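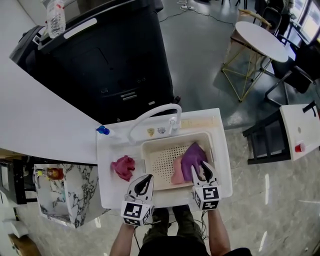 Eirini Papadakis got to Provden late, nine minutes, badge still printing. Open day. Coffee in paper cups. A man from Elteo shaking hands with everybody twice.

"You're the buyer," he said.

"I'm from Esmont. I'm just looking."

"Everybody's just looking."

Down the hall then, past the shut doors, past a poster with 400 on it in huge numbers and no word after it. She meant to ask. Forgot.

The sink room was warm. A kid in olive pants stood at the basin with a gripper in each hand, white plastic things with black fingertips, wires hanging off them. Pētersons, the badge said. Sleeves up. He was picking at a purple cloth like it might bite.

"This is the teaching side," said the Elteo man. "He does it, the arm learns it. The arm's next door. You'll love the arm."

Nobody clapped. Eight or nine people, some on their phones. A woman by the wall asked if he did plates too.

"Next month," said the Elteo man.

"December," said Pētersons, not looking up.

The cloth slipped. He went after it again, elbows in, and got a corner. Lifted. Eirini found she was holding her breath, stupid, over a rag. Her mother had cleaned offices for years – same little flick of the wrist at the end, the fold before the wringing. She hadn't thought about that in ages.

"How many today?" she asked him.

"Sixty-eight." Then, quieter, "They want 200."

"By when?"

"By when you all leave."

The Elteo man laughed, too loud, and steered the group out. Shoes, cups, somebody's stroller. Next door the arm was waiting under a spotlight. Music. Eirini heard the first few bars and stayed were she was.

"You're missing it," Pētersons said.

"Is it good?"

He thought about it. "It does this." He turned his wrist, the flick. "Exactly this. I hurt my thumb in the spring and did it funny for a week. So now it does it funny to."

"You could tell them."

"I told them. They said it looks natural."

A cheer through the wall. She put her cup down, picked up her bag. She had a form to fill in, one page, a box for cost and a box for speed. No box for the other thing.

"Can I try?" she said.

He looked at the door. Looked at her sleeves, good sleeves, dry clean only.

"Roll those up," he said, and held out the left one.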